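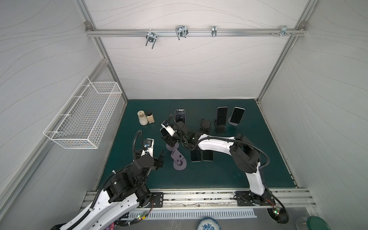
2026년 10월 17일 / Stitside 팀 작업 노트 / 쓴 사람: 쇼타 (스기야마)

공유 40 · 댓글 73

어제 노트를 부시시웨가 너무 깔끔하게 써 놔서 부담스러운데, 나는 그냥 생각나는 순서대로 적는다. 나중에 누가 정리해 주면 고맙고!

일단 오늘 하려던 것부터. Grurkotard 예선 과제 2번, 그러니까 "휴대폰을 집어서 거치대에 올리기"를 양팔로 하는 버전. 한 팔로 하는 건 지난번에 그럭저럭 굴러갔고, 이번엔 왼팔이 거치대를 잡아 주고 오른팔이 휴대폰을 올리는 식으로 역할을 나눠 보자는 게 티아 아이디어였다. 규정집에는 양팔을 꼭 써야 한다는 말이 없다. 근데 점수표를 보면 거치대가 밀리면 감점이라서, 잡아 주는 팔이 있으면 확실히 유리할 것 같긴 하다. (바흐티아리는 아직도 한 팔파다. 이 얘기는 밑에 또 나옴.)

노트에서 "투란"이라고만 쓰면 아무도 못 알아먹으니까 앞으로 바흐티아리, 마잔다라니로 쓰자. 지난주 노트에 "투란이 오른팔 홈 위치 바꿈"이라고 적혀 있어서 둘 다 자기 아니라고 하는데 결국 누가 바꿨는지 모름. 홈 위치는 원래대로 돌려놨다.

오전

켜자마자 왼팔 캘리브레이션이 틀어져 있었다. 레일 위에서 베이스 위치를 옮긴 다음에 값을 안 고친 것 같다. Flundel에서 베이스 오프셋 창을 열어 보니 옛날 값이 그대로 들어 있었고, 그걸 고치고 다시 돌리니까 그리퍼가 제자리로 갔다. 이거 진짜 자주 까먹는다. 베이스 옮긴 사람이 그 자리에서 값까지 고치기로 합시다, 제발. 체크리스트 첫 줄에 넣어 놨음.

그다음 케이블. 손목 위로 넘어가는 주름관이 손목을 크게 돌릴 때 한 번씩 당긴다. 왼팔은 고리가 넉넉해서 괜찮은데 오른팔은 팔뚝을 따라 눕혀 놨더니 안쪽으로 접을 때 빠듯하다. 마잔다라니가 타이를 하나 풀어서 여유를 줬고 그 뒤로는 걸리는 느낌이 없었다. 대신 손목 카메라 쪽으로 관이 늘어지면 시야에 들어올 수도 있으니까 다음에 확인할 것. 오늘 찍힌 것 중에는 관이 들어온 게 안 보였는데 내가 전부 본 건 아니다.

속도는 오전 내내 낮게 잡았다. 빠르게 하면 멋있긴 한데, 휴대폰이 이미 세워져 있는 쪽으로 팔꿈치가 지나갈 때 심장이 쫄깃해진다. 바흐티아리가 옆에서 계속 "올려, 올려" 하는데 안 올렸다.

역할 분담 첫 시도는 보라색 거치대로 했다. 받침이 넓고 동그래서 왼손으로 누르기 편할 줄 알았는데, 넓은 만큼 그리퍼 손가락을 어디다 대야 할지가 애매하다. 등받이를 잡으면 오른팔이 들어올 자리가 좁아지고, 받침 가장자리를 누르면 힘이 한쪽으로 쏠려서 반대쪽이 살짝 뜬다. 세 가지 정도 자세를 저장해 봤고 지금 제일 나은 건 등받이 아래쪽을 옆에서 살짝 무는 자세다. Flundel에 "purple_hold_c"로 저장해 둠. a랑 b는 지우지 마세요, 비교용이에요.

검은 접이식 거치대는 손대다가 말았다. 뒷다리가 작아서 앞에서 밀면 그대로 밀린다. 이건 잡아 주는 팔이 있어야 된다는 티아 말에 나도 한 표.

점심 먹고 나서

Mahmoudi 실습실 규칙 바뀐 거 공지. 퇴실할 때 레일 쪽 전원부터 내리고 그다음에 제어 PC를 끄라고 한다. 반대로 하면 다음 팀이 켰을 때 드라이버가 에러를 물고 올라온다고. 우리가 지난번에 반대로 했던 것 같다... 아무튼 죄송합니다.

오후에는 데이터 모으기. 지금까지 쌓인 에피소드가 242개고, 중간에 잘린 거랑 이름이 잘못 붙은 것까지 다 포함한 숫자다. 11월 예선 전까지 432개를 채우기로 팀에서 정했는데, 나는 개수보다 거치대 종류랑 휴대폰 시작 자세를 골고루 섞는 게 먼저라고 본다. 지금 있는 걸 훑어보면 바닥에 눕힌 상태에서 시작하는 게 압도적으로 많다. 세워진 걸 집어서 옮기는 건 거의 없음. 티아가 표를 만들어 준다고 했으니까 그거 보고 다시 얘기하기로.

그래서 오후에는 일부러 서 있는 휴대폰만 골라서 접근시켜 봤다. 위에서 수직으로 내려가서 양옆을 감싸는 동작. 눕혀 놓은 걸 집을 때보다 훨씬 쉬울 거라고 다들 생각했는데, 조종하는 입장에서는 이게 또 다른 종류로 까다롭다. 손목 카메라로 보면 휴대폰 윗변이 코앞에 있고 그 밑으로 몸통이 쭉 멀어져서, 손가락이 얼마나 내려갔는지 감이 잘 안 온다. 나는 처음에 너무 높은 데서 닫으려고 했고, 부시시웨는 반대로 너무 조심조심 내려가다가 에피소드가 엄청 길어졌다. 옆에서 고정 카메라 화면을 같이 봐 주는 사람이 있으면 한결 낫다. 다음부터 둘이서 짝으로 합시다.
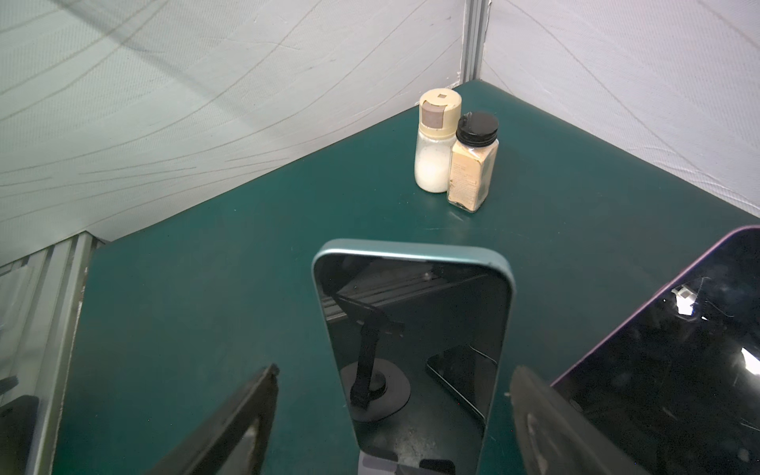

그리고 반사! 오늘 제일 길게 얘기한 게 이거다. 화면이 꺼진 휴대폰은 그냥 거울이라서, 손목 카메라로 보면 화면 안에 거치대가 하나 더 서 있다. 사람은 보자마자 비친 거라고 아는데 우리 검출 모델은 그걸 몰라서 화면 속 거치대에다가 당당하게 박스를 친다. 신뢰도도 꽤 높게 나온다. 마잔다라니가 처음엔 코드 버그인 줄 알고 좌표 변환을 한참 뒤졌다. (변환은 멀쩡했다. 괜히 의심해서 미안, 변환아.)

대책으로 나온 얘기들을 까먹기 전에 적어 둔다.

- 화면을 켜 놓고 하기. 밝은 바탕이면 덜 비친다. 근데 대회장에서는 휴대폰을 주최 쪽에서 준비하고 켜져 있을지 꺼져 있을지 모른다. 규정집 찾아봤는데 언급이 없음. 티아가 메일로 문의하기로 했다.
- 깊이 값을 같이 쓰기. 부시시웨가 제안했고 나도 제일 그럴듯하다고 생각하는데, 유리면에서 깊이 값이 지저분하게 나오는 건 또 다른 문제라서 일단 한 번 찍어 봐야 안다.
- 휴대폰 윤곽을 먼저 잡고 그 안에서 나온 거치대 박스는 버리기. 바흐티아리 안. 단순하고 오늘 당장 해 볼 수 있는 건 이것뿐이라 저녁에 대충 붙여 봤다. 손목 카메라 쪽에서는 엉뚱한 박스가 눈에 띄게 줄었다. 다만 진짜 거치대가 휴대폰 앞을 가리고 있을 때 그것까지 같이 버려 버린다. 좀 웃겼다. 왼팔이 열심히 잡고 있는 거치대를 모델은 없다고 우김.
- 그냥 반사 있는 상태로 라벨을 잔뜩 만들어서 배우게 하기. 내 안. 라벨링을 누가 하냐는 질문에 조용해져서 보류.

조명도 만져 봤다. 위쪽 조명 밝기를 40까지 낮추니까 하얗게 번지는 건 좀 가라앉는데, 이번엔 검은 그리퍼 손가락 안쪽이 뭉개져서 패드가 휴대폰에 닿았는지를 화면으로 판단하기가 어렵다. 보라색 테두리 있는 큰 쪽 화면은 비스듬히 기대어 있어서 어떻게 해도 번쩍거린다. 각도를 돌려 보자는 얘기도 나왔는데 대회장 조명을 우리가 고를 수 있는 게 아니니까, 번쩍거리는 채로 버티는 쪽으로 가자고 했다. 밝기는 원래 값으로 복구했음.

아 그리고 화면에 먼지랑 자국이 생각보다 잘 보인다. 닦을까 하다가 안 닦았다. 에피소드 중간부터 갑자기 깨끗해지면 그것도 이상할 것 같아서. 이건 팀 의견 필요. 닦으려면 날을 정해서 다 같이 닦고 노트에 적자.

한 팔 대 양팔 논쟁

바흐티아리 주장을 공평하게 옮기면 이렇다. 양팔은 동기화가 어긋나는 순간 둘 다 망하고, 한 팔은 거치대가 좀 밀리더라도 점수가 남는다. 감점표를 가지고 와서 계산까지 해 보였는데, 거치대가 밀려도 휴대폰이 서 있기만 하면 감점이 크지 않은 건 맞다. 티아는 그 계산이 보라색 거치대 기준이라고 반박했다. 검은 접이식에서는 밀리는 게 문제가 아니라 넘어가니까. 나는 듣다가 두 사람 말이 다 맞는 것 같아서 거치대 종류를 보고 모드를 고르면 안 되냐고 했더니 둘이 동시에 나를 쳐다봤다. 그걸 누가 짜냐는 눈빛이었다. 네, 제가 짜 보겠습니다...

일단은 거치대 분류가 얼마나 믿을 만한지부터 봐야 하고, 위에 쓴 반사 문제가 여기서 또 발목을 잡는다. 화면에 비친 검은 거치대를 보고 모드를 골라 버리면 정말 답이 없다. 그래서 고정 카메라 쪽 결과로만 분류하는 걸로 시작할 생각. 고정 카메라는 위치가 안 바뀌니까 마음이 좀 편하다.

잡다한 것

오른팔 그리퍼를 닫을 때 가끔 한 박자 늦는다. 내 손이 느린 건지 통신이 밀리는 건지 모르겠어서 부시시웨한테 조종간을 넘겨 봤는데 똑같이 느꼈다고 한다. Flundel 로그에는 명령 시각만 남고 실제로 닫힌 시각은 안 남는다. 옵션이 있을 것 같은데 못 찾음. 아는 사람 댓글 좀.

뒤쪽 알루미늄 가로대에 나사가 헐겁게 박혀 있는 데가 있다. 팔이 지나가는 길은 아니지만 다음에 육각 렌치 있는 사람이 한 번 조여 주세요. 나는 오늘 렌치를 못 찾았다.

에피소드 이름 규칙 또 흔들리고 있음. "stand"가 거치대인지 세운 상태라는 뜻인지 사람마다 다르게 쓴다. 거치대는 holder, 세운 상태는 upright로 통일하자고 마잔다라니가 제안했고 반대 없었음. 예전 파일은 내가 스크립트로 바꿔 볼 텐데, 바꾸기 전에 백업부터 할 거니까 걱정들 마시고. 혹시 자기 컴퓨터에 따로 받아 놓은 게 있으면 미리 말해 줘요.

다음에 할 일 (이름 옆에 적힌 사람이 하는 걸로)

쇼타: 파일 이름 바꾸기, 모드 고르는 부분 초안. 초안이라고 했다, 완성 아님!
티아: 휴대폰 시작 자세 표, 주최 쪽에 화면 상태 문의 메일
부시시웨: 유리면 깊이 값 찍어 보기. 휴대폰을 세웠을 때랑 눕혔을 때 둘 다
마잔다라니: 오른팔 케이블 여유 다시 확인하고, 늘어진 관이 손목 카메라에 걸리는지 보기
바흐티아리: 박스 버리는 규칙에서 앞에 있는 진짜 거치대 살리는 방법. 깊이 값 결과 나오면 부시시웨랑 같이

마지막에 purple_hold_c로 한 번만 더 해 보고 가자고 했다가 왼팔이 소프트 리밋에 걸려서 멈췄다. 레일 쪽 한계값이 베이스 옮기기 전 기준으로 되어 있는 것 같은데, 이건 오프셋 창이 아니라 다른 메뉴에 있어서 아침에 못 봤다. 내일 먼저 오는 사람은 켜기 전에 나한테 메시지 하나만 남겨 줘요. 값은 내가 갖고 있음.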